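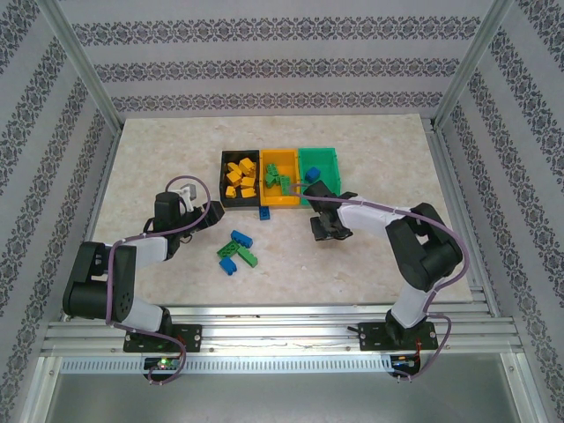

Both arms over the board, brick sorting job.

Driro two-arm kit, first impressions
Posted by ecuautle, June 28, 2018

I have the kit for nearly 40 days now, so I write what I found. It is sold by Windbridge and you build the frame yourself. The manual has 112 pages and the part about the rail is good. The part about the cables is two paragraphs, and I had to read them many times.

My test is to sort bricks by color into three bins. When the bricks lie apart, the grippers take them well. When they touch each other, I lose many tries.

Reply by b_zamudio
Which bin goes with which color? I see yellow bricks in the black one and green bricks in the yellow one.

Reply by ecuautle
Yes, the bin color has no meaning - black bin for yellow, yellow bin for green, green bin for blue.

Reply by rutilio68
I do not agree about the manual. The rail chapter forgets to say that you must square the base plates before you tighten the bolts. I did mine again 2 times.

Reply by ecuautle
In my copy it is on the page with the bolt list. Maybe you have the older print?

Reply by rutilio68
Maybe. I will look. But for this price I still prefer the Rokberg, one arm and less wiring.

Reply by b_zamudio
One arm is too slow for my work. Does Windbridge sell the purple cables in a longer size?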